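Three bins and a long drive: the Brokia open day

I went to the Brokia open day on a Wednesday in May, mostly because the invitation promised "a new way of thinking about storage" and I have heard that from enough people selling boxes to want to see what was in the boxes this time. The unit is on the far side of the ring road, behind a tile warehouse. Parking was free. The signs ran out at the second roundabout.

Brokia fits out small workshops and stockrooms. It sells shelving called Hilix, a labelling scheme called Zusel, and a good deal of advice, some of which you get for nothing if you turn up on the right day. I was given a badge, a coffee and a brochure that mentioned 3,000 bins sold. It didn't say over how long, or how many had come back.

The part most of us had come for was the sorting table, in a side room lined with brown wood-grain panels. I liked the room more than I expected to. The white tabletop against the brown made every object easy to find, and I suspect that does more for the method than the method does. My own bench at home is covered in old glue and pencil marks, and a red tray on it would look like one more thing I hadn't put away.
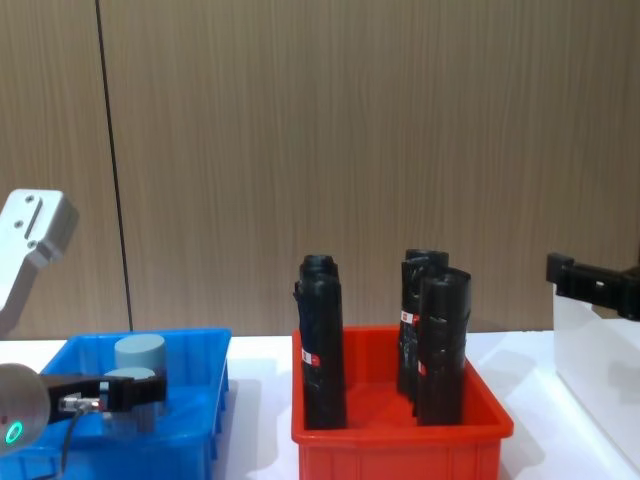
Oksana Kravets, who was showing our group round, said the idea is that each kind of part gets a colour of container and keeps it for good. Blue-grey pieces live in the blue. Black pieces live in the red. The third container is for anything you haven't made up your mind about, and she told us firmly that it must be emptied at the end of every shift. I asked what happens when it isn't. She said that it must be.

I have worked in two stockrooms with a container like that. In both of them it was the fullest one in the building.

The bins themselves are decent. They are shallow, so you can see what you've got without rummaging, and the ribbing on the outside gives your fingers something to find when you pick one up. I lifted a spare from the stack by the door and it didn't flex much. The red ones have a slightly flared rim. A woman behind me wanted to know if the blue and the red would stack together, and after some trying at the back of the room the answer was yes, if you are patient.

What bothers me is the price. A starter set comes to 200 pounds and includes the bins, a sheet of Zusel labels and an hour on the telephone. I could colour-code my screws for the cost of some paint. When I put this to Oksana she said that people who paint their own tins give up after a month. She may be right. I gave up after three weeks.

The demonstration pieces were plain cylinders, and I wish they had used something more awkward. Any system copes with cylinders that stand up by themselves. I wanted to see it with bent brackets, half a roll of tape, a hinge with one screw still in it. The tall black ones stood in the red bin very nicely. So would candles.

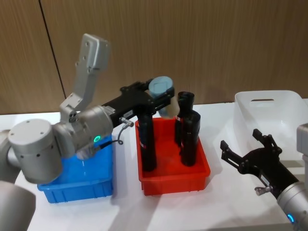
Words: Inna Mykhailiuk
Filed under: Visits, Workshops and stores

There was a talk after that in the main hall, given to a mixed crowd of shop owners and school technicians. The slide everybody photographed said that a stockroom using the full scheme had put away 1,083 parts in a morning. I put my hand up and asked how many of those had gone into the right place. The speaker said he would find out for me. I left my address and have heard nothing so far.

To be fair, the colours do something. A pale blue piece over the red bin, with the black ones standing below, is a thing your eye picks up before you have thought about it. I noticed it from the other side of the room with my glasses in my bag. Whether it would work for someone who doesn't see colour well is another matter, and the answer I got on that was to use the labels. The labels are small.

Lunch was sandwiches. The hall next door had the Hilix shelving, all 728 pages of the catalogue on a stand, and a man from Nouri handing out tape measures. Nouri make the trolleys. I took a tape measure. It is in centimetres only, so I can't say I'll use it much, but it has a good catch.

I went back to the panelled room before leaving, when it was quieter, and spent longer at the table than I had in the morning. The order goes blue, red, then the see-through white one, left to right. I tried to work out whether the order matters. The brochure says it follows "the natural flow of the hand". I am left-handed, and I would have it the other way about.
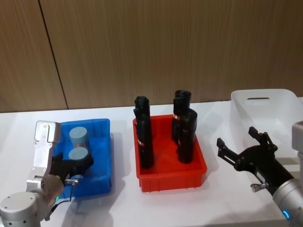
The gaps between the containers are worth copying, though, and they cost nothing. At home I push everything up together to save room, and then I can't get hold of anything without knocking its neighbour. I have since moved my two trays apart and it's an improvement, I'll admit that. The short, stout blue-grey pieces also made me think again about deep tubs. Put something that low in a deep tub and you are feeling about at the bottom for it, whereas a shallow tray shows you the tops.

I asked Oksana for the names of two customers who had kept to the scheme for more than a year, and she wrote one down for me on the back of a Zusel leaflet. I'll ring them. If they still empty the third bin every day I will say so on this page, and I might even buy a set. Until then I would suggest visiting for the table and the coffee, and leaving your card in the car.

The next open day is by booking only. Take the third exit at the second roundabout, the one that looks as if it goes to the tip.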